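Week 6 handout: Does plate color change how much we eat?
Nele Vogler, Food and Behavior, April 2018

Start with the claim as you will meet it in magazines: eat off a plate that contrasts with your food and you will serve yourself less. It gets repeated as settled. Read where it comes from before you repeat it too.

The Clisville study had 300 diners, one buffet, one evening. Guests picked their own seats, so friends sat together and copied each other's helpings. Bouzid's reanalysis drops the shared tables and most of the effect goes with them.

The Bollow survey is bigger (2,637 replies), but it asked people to remember portions. Ask yourself what you had for dinner last November.

Points to argue in section:
- Plate size and plate color were changed together in Clisville. Which one did the work?
- Frota says a rim makes a helping look larger. She tested 2 rims. Is that enough?
- Jara's reply to Frota is short and bad-tempered, and I think mostly right.
- Who paid for the dinnerware?

Reading: Jara, all of it. Brinkmann, first half only; the second half is about cutlery.

Bring one news story that states the claim as fact, and mark the sentence where the evidence should be.

Plates and small dishes in several colors, some with raised rims.
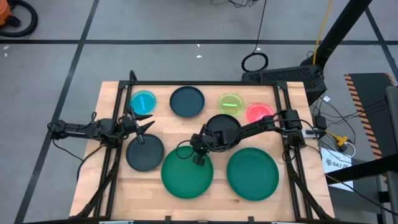 Reading time: 2 minutes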